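Grip Loss on Padded Garments: Fault Report and Corrective Work
Student project report, Mobile Manipulation Lab Course
Krum Dumitrescu and Hrvoje Pavlović 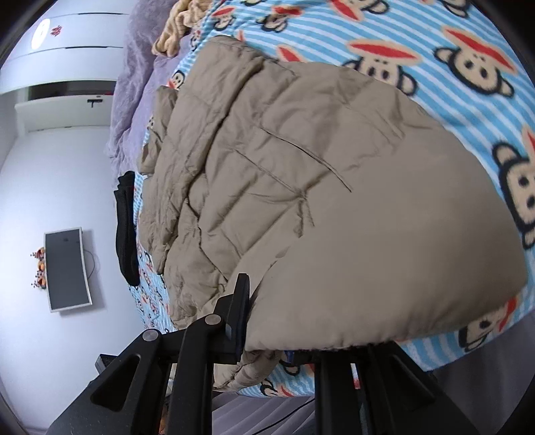

1. Background

The Malten project uses a pair of hand-held grippers to record how a person folds clothing. The recordings are later replayed on a two-arm robot. Each gripper has two fingers driven through a linkage, a camera, and a trigger with a position sensor. The opening between the fingers is logged along with the video.

Our part of the project was the jacket task. A padded jacket starts crumpled on a bed. The operator has to find the edges, spread the body, bring the sleeves in and fold the garment in half. Thin shirts had been handled by an earlier group without major trouble. Padded garments had not been tried.

This report covers a fault that appeared during the jacket task, how we traced it, and what was changed.

2. Description of the fault

On replay, the robot's left gripper closed on the jacket, lifted it a short distance and then let go. The fingers did not open. The fabric slid out between them while the logged opening stayed constant. The arm went on with the fold while holding nothing, and the right arm pulled the jacket across the bed on its own.

Out of 33 replayed folds, 13 ended this way. In 2 of these the right arm reached its force limit and the controller stopped both arms. In the remaining 11 the program ran to the end and reported success. We consider this the more serious result. A false success would have gone into the training set as a good fold if one of us had not been watching.

The fault was not seen while recording by hand. The operator feels the fabric start to slip and squeezes harder, usually without noticing it.

3. Tracing the cause

We looked at three possible causes.

3.1 Worn finger surfaces. The finger pads were swapped between the left and right grippers. The slip stayed on the left side. Worn pads were ruled out as the main cause.

3.2 Trigger calibration. The left trigger sensor was checked against a set of gauge blocks from the Radulović kit. At full squeeze the sensor read slightly more open than the fingers really were. The error was small and made no difference with a thin shirt. With padding between the fingers it matters a good deal, as the last part of the travel is where nearly all of the holding force comes from.

3.3 Compression of the padding. When a quilted section is pinched, the filling keeps moving away from the fingers for a short time after they close. A grip that is firm at first gets weaker. The robot holds a position and does not react to this. The effect is worst on smooth, full areas of the jacket and smallest at seams and hems, where there is less filling.

Our conclusion is that 3.2 and 3.3 acted together. Neither was enough alone to cause the fault at the rate we saw. With the trigger corrected and no other change, slips became less frequent but did not stop.

4. Changes made

The left trigger was recalibrated, and the check with gauge blocks is now done at the start of every session. The result is written in the session log.

The replay program, Jusgate, was changed so that the fingers close to the logged position and then continue until a set motor current is reached. The current is held until the release command. We chose the limit by hand. It is high enough for the padding and low enough that the zipper pull does not mark the finger pads.

A grip check was added after each lift. If the motor current drops while the opening stays the same, the grip is counted as lost. Both arms stop, and the attempt is marked as failed – the operator cannot override the mark.

Operators were asked to take hold at an edge or seam where one can be reached. This is harder than it sounds when the jacket is bunched up, and a hem may be folded under the body.

5. Safety notes

The one-sided pull described in section 2 moved the bedding as well as the jacket. During one stop the arm was left under tension, and Dumitrescu reached in to free the fabric before the motors were off. There was no injury. The procedure from the Futthorpe handbook now applies to this task too: motors off, wait for the lamp, then touch the garment.

6. Remaining work

The current limit has been set for one jacket only. A thinner or more slippery shell may need another value. A repeat series of 100 folds is planned for December, with the grip check active and both triggers calibrated before each session. Recordings made before the correction have been kept in a separate folder and should not be used for training until the left opening values are adjusted.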